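Zirkmont Neighbors Help
Home & Repair > Furniture
Viewed 390 times

What to use on a tan faux leather chair that became sticky?

Asked by Quyên Lục, 2025-05-06

Hello everybody. I have a padded chair with a high back, light tan color, the material is faux leather. I bought it second hand in February for 200 and until last month it was fine. Now the seat feels a little sticky when I sit with short pants, and the place where my head rests is darker than the other parts.

I tried with warm water only and it did not change much. My neighbor told me to use the spray for kitchen grease, but I am afraid it will take the color away. Also I do not know if I should put leather conditioner after. The shop where they sell it said yes, but they sell it, so of course they say yes.

Please tell me what you used on your own chair and how long it stayed good. Thank you in advance.

3 answers

Định Khúc
Accepted answer

Do not use the kitchen spray. I made this mistake on a dining chair and the top layer became dull in one place, and it never came back.

Sticky feeling has mostly two causes. The first is body oil and sunscreen which stay on the surface. The second is that the coating itself is getting old and soft. The first you can clean, the second you cannot. To know which one you have, clean a small part at the back where it does not show and wait until the next day. If this part feels smooth, it was only oil.

For cleaning I take a bowl of lukewarm water with 5 drops of dish soap, not more. Wet the cloth, squeeze it very well, and wipe in one direction with light pressure. Hold the cushion with your other hand so that the cover does not pull at the seams. Then wipe again with clean water and dry with a towel. The soap that remains is also sticky, and many people forget the second wipe and think the cleaning did not work.

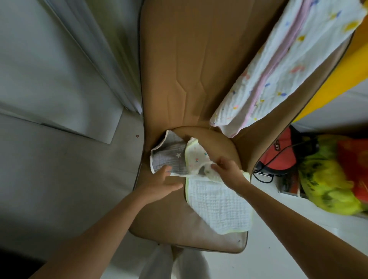 Grooves, piping and seams

In the pressed lines the dirt sits deeper, so a flat wipe goes over it. Put the cloth over one finger nail (short nail please) or use a soft baby toothbrush. Go along the line, not across. By the piping be careful with water, it can go in through the stitches and the foam stays wet for days.

About conditioner: faux leather does not drink it. Real leather has pores, this one has plastic on top. The cream stays outside and collects dust, and in my case it made the chair more sticky than before. If you want some protection, keep the chair away from the window and the heater.

The dark place from the head is hair oil. You will need to repeat maybe three or four times, with one day between. Mine did not go away completely but now I must look for it.

Lợi Khương

I use Landix wipes, the blue package. Works OK for me. A bit expensive.

Đức Ông

I agree with Định about the conditioner, but I want to add one thing. If after cleaning it is still sticky and you see very small cracks when you bend the cover, then the coating is finished. I asked for a new cover at the upholstery shop Mạch and the price was 188 with the work. For a chair of 200 you have to think if you like it so much. I put a cotton cover on mine and wash it every second week.

Also please do not try alcohol. Somebody wrote it in another topic here and it should be deleted.

Comments on this answer

Quyên Lục: Thank you, I did the test on the back and today it is smooth, so I think it is oil. I will do the seat this evening. Which cloth is better, cotton or microfiber?

Định Khúc: Both are good. Only not the kind with a rough side.

Related topics: Removing pen from vinyl / Office chair is sinking / How to wash a sofa cover with no zipper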